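Flekstead Enby Refurbished Desktop Tower

The Enby is a used office tower that we strip, clean and put back together to order. It suits a front desk, a workshop office or a spare room, and it comes with or without drives. Most buyers take it without and fit their own.

Price: 62, case and power supply included
Memory slots: 2
Warranty: 6 months on parts we fitted
Condition: used, light marks on the case

Plastic parts are checked before a unit goes on the shelf. Clips and latches are the first thing to go on older cases, and a broken one usually means a drive that rattles.
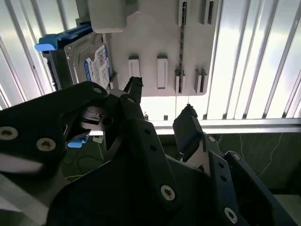
If a clip is cracked we replace it from our own stock of pulled parts. Matching the exact shade is not always possible, and we don't hold an order back for it. Spare clips can be added at checkout under Skimeden small parts, sold in packs of 2.

Processors are sold separately. Tell us which one you want and we fit it before shipping, or leave the line blank and do it yourself.
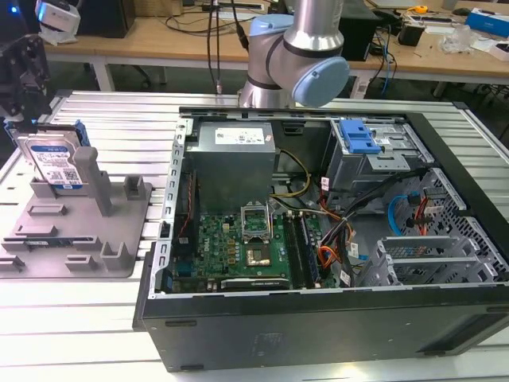 Fitting a drive takes a few minutes. Unplug the tower, lay it on its side and take off the side panel. The drive cage is the metal one with the bright blue latch on top, and a blue SATA cable is already in the case. Keep the power cables clear of the graphics card before you close up - they are long and tend to drop. The Türkmen drive kit has screws and a second data cable.

Returns are accepted on unopened parts. Processors can't come back once they have been in a socket.

Questions about fit or older drives go to Kadir Yüksel at the parts counter. Have the number from your drive label ready when you write.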